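Toy Rotation & Tidy-Up, session 5 handout
Tutor: Tove Frandsen

Clear the table before you sort. Plain pale surface is best, bright blocks show up fast.

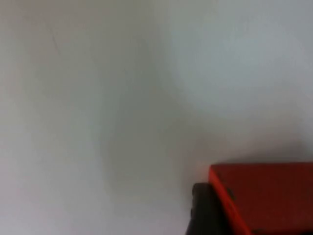 How long should a tidy-up last with toddlers?
Two minutes, then stop, even if stuff is still out.

Baskets — low sides, open top, no lid. Wicker ok if the rim is smooth, check for loose ends in Febuary and again before summer.
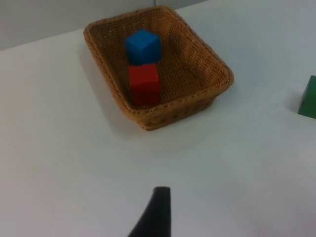 One basket per kind of toy. Blocks w/ blocks. Don't fill it, kids tip a full one to get at the bottom.

Colors: name them as they go in, blue, red. Keep it short. 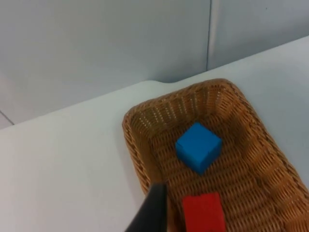 Shelf height 70 cm max, see Whitlock reading. Dinesh Chowdhury has the spare copys.

For next time: bring one basket from home, and your rotation list.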